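Skidumine Zeton 4 review: a planner for cluttered kitchens

Zeton is a motion and task planning package for arms with multi-finger hands. It takes depth and color from your cameras, keeps a model of the room, and turns a task such as "put the plates away" into a list of grasps and moves. Skidumine sells it with a viewer called Morgan, and the two install together. We used build 3159 at our shop in Flivthorpe, mostly on kitchen work, and paid for our own license.

Installation took a morning. The installer checks your drivers, asks for the robot description file, and then walks through camera calibration one camera at a time. The head camera was done on the first try. The wrist cameras took longer, as the calibration page wants the target held still in several poses and gives no sign of which pose it disliked. An error message with the pose number in it would have saved us an hour.

The part we bought it for is contact planning close to fixed objects. Older planners we have used treat a faucet or a rack as a big padded block and refuse to go near it. Zeton lets you set the padding for each object and for each part of the hand, so the thumb can be given less room than the palm.
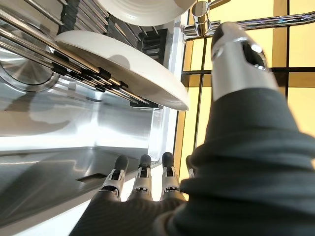
The hand next to the sink, with two white plates in the dish rack.

We set the palm padding wide and the fingertip padding narrow, and most plans near the rack came back without a complaint. When a plan is rejected, Morgan draws the two shapes that were too close and tells you the gap. This is the best feature in the package. With our last planner, a rejected plan meant reading a log file.

Thin rods are still a weak point. The room model is built from small cubes, and at the default size a rod rack turns into a solid wall. Going to a smaller cube fixes that and slows the update. We ended up drawing the rack by hand in the object editor and telling Zeton to skip it in the live model. The editor is good enough for this. It snaps to edges and it remembers units, but undo only goes back one step.

Perception comes with a stock set of household models, and you can train your own. We fed it 3000 labeled pictures from our own cameras. Training ran overnight and the result was better than the stock set on bowls and plates, and no better on cutlery.
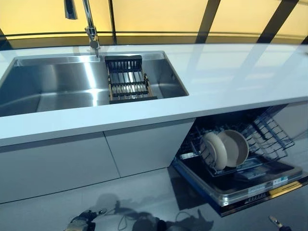 Zeton's object tracker runs at 20 frames a second on our machine and holds that rate with the head camera and both wrist cameras turned on. Accuracy depends a lot on the surface. Matte things are easy, and shiny steel is hard. The two beige plates standing in the dishwasher rack were picked up right away, even with one behind the other, while the inside of the sink gave us missing depth wherever the window light ran down the walls in streaks. There is a setting called "fill flat" that patches those holes with a guessed surface. Use it on counters. In a basin it put a false floor too high, and the hand would stop short of where we wanted it.

The articulated object tool deserves a mention too. You mark a hinge or a slide, give it limits, and the planner treats an open dishwasher door as something to reach over. Setting up the door and the pull-out rack took a few minutes. Zeton did not track the rack's position by itself, so if someone pushed it in a little, we had to update the slide value in Morgan.
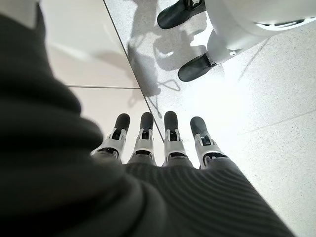
Reading time: 4 minutes

Self-filtering is how the software removes the robot's own body from the camera data. It works from the description file, which usually has bare metal and plastic in it. If your arms wear a knit cover, as ours do, the folds hang outside the modeled shape, and Zeton reads them as an obstacle stuck to the wrist. There is a "soft cover" option that grows the filter outward. It cleared up the wrist views for us. The cost is that a small object held close to the sleeve can vanish from the model as well.

Floor handling was fine. Seams between different floor surfaces did not confuse it, and shadows were ignored once we turned off the color-based obstacle layer, which ships turned on. A second robot has to be entered as its own item with its own description file. Left out, its feet are just lumps on the floor, and the planner gives them the same padding as a table leg.

The command line tools are plain and well documented. Plans can be saved as text and compared between versions, so we now keep them in the same repository as our task scripts. The Python interface covers nearly everything in the viewer except the object editor.

Pros: per-part padding, clear reasons for rejected plans, saved plans in text form, steady tracking rate.

Cons: vague calibration errors, one-step undo, trouble with thin rods and bright steel, sleeve option hides small objects.

We are renewing the license. If your work is bin picking with a two-finger gripper, you will be paying for a lot you won't use, and the cheaper Zeton edition without hand support is the one to look at. Skidumine lets you move up later and keeps your object files.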